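The slow work of teaching a robot to pour

Urszula Grabowska has spent most of her working week moving coloured water from one container to another. She doesn't touch the water much herself. She runs the collection room at Sikora, a small company that gathers examples for learning systems, and the moving is done by robot arms with a person behind them.

The job she is on now is for a client called Illanen, which wants a system that can handle liquids in kitchens and simple labs. It should be able to pour from a jug, fill a cup, draw up a small amount and let it out again somewhere else. A child can do most of that by the age of four or five. A robot that has never seen it done can't do any of it, and writing out the movements line by line doesn't get you far, as the jug is never in quite the same place twice.

So the system learns from examples. A person guides the arms through the task from start to finish, and everything is recorded while they do it: what the cameras see, where each joint is, how far the gripper is open. One run from start to finish is called an episode. Illanen has asked for 3000 of them.

"People hear the number and think it must be done by a machine overnight," says Grabowska. "It's done by us, in the daytime, one at a time."

A day in the room

The day starts with the cameras. Each one is checked against a saved view from the day before, and if one has shifted it is put back and checked again. Then the arms are sent to their starting position and the operator runs three practice episodes, which are thrown away. After that the recording begins.

The written instructions for each task are short. The one for pouring fits on half a sheet of paper. It says which container to pick up, which one to fill and where to stop. It says nothing about how to get there, and that is on purpose. Two operators will tip a jug in two different ways, one slowly from the start, one quickly and then slowly at the end. Both are good examples, and the system does better for having both.

What does get fixed is the end. An episode finishes with the containers standing upright on the table and the grippers clear of them. If an operator stops early, with a cup still in the air, the system may learn that holding a cup in the air is where the job ends. Grabowska has seen it happen on an earlier project. The arm poured well and then stood there.

Between episodes the operator changes something. The jug goes a hand's width to the left, or its handle is turned away. The amount of liquid changes. Every so often other objects are added to the table or swapped for different ones, so that the system doesn't come to depend on a bare surface. Food packets are popular for this, being bright and cheap and all different shapes.

The liquid is water with food colouring. Clear water in a clear cup is hard enough for a person to see from across a room, and the cameras do no better. Red was picked after a week of trying several colours. A later part of the project will go back to plain water, when the system has learned what a level looks like.
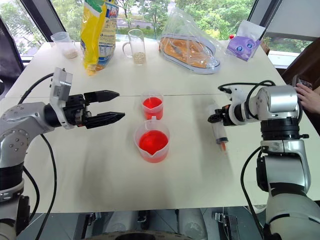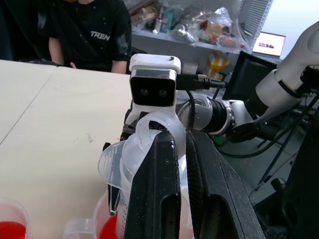

Red liquid and clear plastic containers at the Sikora table, in two views.

Can't all this be done in a computer simulation?

Some of it can, and Sikora's clients often use simulated examples alongside real ones. Liquid is one of the harder things to simulate well, though. A thin stream clings to the lip of a jug, a last drop hangs and then falls late, and a soft cup gives a little when it is gripped. Real recordings have all of that in them without anyone needing to work it out first.

What goes wrong

Plenty does. The most common fault is a grip that looks fine and isn't. The fingers close on a cup, the cup comes up, and as it tilts it turns in the fingers and the water goes over the side. Plastic measuring cups are the worst, says Grabowska, because their walls slope. Gripped too high, they slide. Gripped too hard, they bend and the level jumps.

Spills are not always thrown away. An episode in which a little is lost and the task is still finished is kept and marked as such. So is one in which the first grip fails and the operator backs off and tries again. These recoveries are worth having. A system that has only been shown perfect runs has no idea what to do when it is slightly off, and in a real kitchen it will be slightly off most of the time.

What is thrown away is anything where the recording itself is bad. A camera that drops out for a second spoils the whole run. So does a cable that catches on a joint and pulls the arm off its line. In the first month of the project 330 episodes were lost in this way, nearly all of them to one loose connector that worked perfectly whenever anyone looked at it.

Syringes brought their own trouble. The arm has to keep the body of the syringe still while the plunger moves, and the amounts are small enough that a mistake is hard to spot by eye. The team went through several ways of holding one before they settled on something that worked for a full afternoon. Operators do a day of nothing but syringes before their recordings count.

Checking

The person who decides what counts is Marianna Szulc. She sits in the next room with the recordings and watches every one, at double speed for the most part and at normal speed when something looks odd. Her software is called Ruveo. It puts the camera views side by side with a line underneath showing the gripper opening and closing.

She marks where each step begins and ends: reach, grip, lift, pour, set down. She also writes a sentence saying what was done, in ordinary words, as the system is meant to respond to spoken requests later on. The sentences have to vary too. "Pour the red water into the small cup" and "fill the little cup from the jug" should lead to the same thing.

Szulc used to do subtitles for television and says the work is closer than it sounds. "You're deciding where one thing stops and the next thing starts. Most of the arguments here are about that." The longest of those arguments was over whether a pour ends when the jug begins to tip back or when the last drop has fallen. They went with the drop. Two weeks of earlier recordings had to be marked again.

She turns down more episodes in the late afternoon than in the morning, and she can tell who was operating without looking at the name. One of the team always pauses before closing the gripper. Another comes in from the side, even when the front is clear. She doesn't correct this. She does keep a tally, so that no single operator makes up too much of the set.

How much is enough

Nobody at Sikora will say for certain. The figure in the contract came from Illanen, who took it from what had worked on a task with solid objects and then added to it. Batches are sent over as they are finished, and Illanen trains on each batch and reports back. The report usually comes with a list of gaps. The last one said the system was weak when the receiving cup was already partly full, so for a week the receiving cup was always partly full.

Grabowska would like fewer episodes and more kinds of container. At the moment there are 24 in the cupboard, and she thinks the system would gain more from another dozen than from another thousand runs with the same ones. Illanen is considering it. In the meantime she buys a cup or a jug when she sees one with an unusual handle.

The operators work in turns of 40 minutes and then swap. Guiding the arms is not heavy work, but it calls for the kind of attention that goes without your noticing, and the spills show when it has gone. Some of the team have come from robotics courses. Others had never been near a robot before they started, and there is little to choose between them after the first fortnight. One of the quickest used to decorate cakes.

The next task on the list is dry goods. Rice, oats and sugar all pour, and none of them pours like water or like each other. They bounce, they heap up, and they get into the gap between table panels. Illanen wants them measured to a line on a cup, which means the operators will have to learn to tap the last few grains out with a metal gripper that has no sense of touch. Another client, Drulesora, has asked about the same thing with screws and washers, and Grabowska has told them to expect a start in May.

Until then it is jugs and cups. The arms go back to their starting position, someone moves the jug a little to the right, and the recording starts again.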